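TXT 1102 Cloth and Cover: notes for week 6

Hello again. A few of you missed the start last time (the bus, I know), so I'll go over the weave business quickly and then get on to drape, the part of the course I'd happily teach all year if they let me.

Plain weave is over one, under one. Twill steps across by one each row and gives you the diagonal you see on your jeans. Satin floats the yarn over several threads before it ducks under again, so it catches the light beautifully and snags on everything you own. Please have all three straight in your head before the prac, and bring your pick glass. I only have 10 spares and they wander off.

Right, drape! Drape is how a cloth hangs under its own weight. It depends on the fibre, the yarn, how tightly it's woven and what's been done to it in finishing. Two cloths can weigh exactly the same per square metre and behave like completely different animals – a stiff canvas will stand away from a table edge like cardboard, and a soft wool of the same weight will just pour over it. Grain matters too. Cut on the bias and nearly anything will loosen up a bit, which is why those 1930s evening dresses cling the way they do.

For table coverings I want you thinking about the flat part as well as the overhang. A smooth cloth with a matte face shows shadow softly, and where there's spare length it bunches into folds. Look at how wide those folds are. Broad and rounded usually means a heavier or springier cloth, and small and sharp means something thin and crisp.

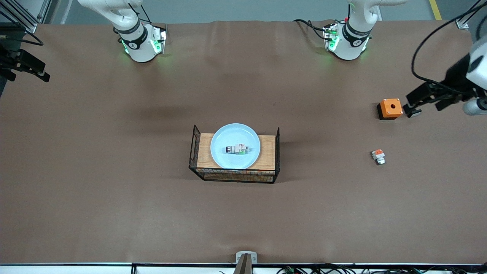

Kerubo Rotich reckons fold width tells you more about the finish than the weight, and that I've been underselling starch for years. Fair enough! Starch, resin and even a hard press will all sharpen a fold, so write down the finish whenever you know it. I've changed the worksheet so there's now a column for it.

For the reading, do chapter 17 of Kerekes, the section on bending length. The maths looks grim but it's only one formula, and I'll work through it on the board. Skip the bit on knits for now.

Your swatch books are due at the end of May. Label the warp direction on every single swatch, in pencil, on the back. Vlasta Atanasov is marking them with me this year and she's far stricter about labels than I am. Pinking shears are in the second drawer, colour cards are on the shelf over the sink.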